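Ticket 1868
Subject: Plarnby upright rack, sticks slide out, rack said to be faulty
Opened by: Kaja Org
Assigned to: Rhea Magbanua
Status: Waiting on reporter

Kaja Org, Tuesday, June 22, 2021
The tall black wire rack in the Florkham room won't hold the brown sticks. They go in fine and then creep down, and the bottom one ends up on the table. Plates are no good in it either. I'd like it swapped for the other model before the next table-setting session.

Rhea Magbanua
Before I order anything: which way up is the rack standing? And are the sticks going in flat or at a slant? "Won't hold" could mean a lot of things. We swapped a Flivwood rack in October for the same complaint and the new one did exactly the same thing, so I'm not in a hurry to do it again.

Kaja Org
It's standing tall, the way it has always stood. Sticks at a slant, pushed in from the left. I don't think the angle matters. The bars are spaced too wide. Photo attached, taken while we were laying out the plate.
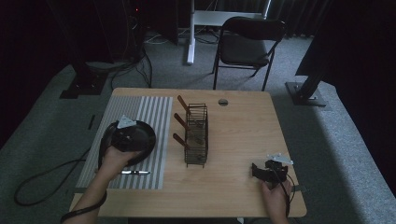
Rack with three sticks in, plate and pen on the striped mat.

Rhea Magbanua
Thanks. I see three sticks, all in the rack, all pointing up to the left. None of them is on the table. I'm not saying they don't drop later, but this doesn't show me a fault. Can't judge the bar spacing from it either, so please put a ruler across the gap and write the number here.

Also, what is the rack supposed to be doing? It looks like a dish drying rack to me. If it was made for plates, then long thin sticks are going to have play in them, whoever's name is on the box.

Inese Sepp
Jumping in from the Rimkutė room. We have the same rack and ours holds sticks all day. We push them in until the low end touches a bar on the far side. Kaja, are yours going in that far?

Kaja Org
Some of them. I still say the bars are bent.

Rhea Magbanua
Maybe. "Bent" is new, it wasn't in the first report. Please try these and note each result:

1. Stand the empty rack on the table and press on one top corner. Does it rock?
2. Put in one stick only, the way Inese does it, and leave it for 6 minutes.
3. Same again with all the sticks.
4. Move the rack well away from the mat and repeat step 3 — I doubt anyone has ruled out the plate getting bumped into it.

Kaja Org
Step 1, rocks a little. Step 2, held. Step 3, the bottom stick slid nearly 2 inches, the others stayed put. Haven't done step 4.

Rhea Magbanua
A little rocking could be the table. Try it on the floor too. I'm leaving the swap request on hold until I have step 4 and the gap measurement.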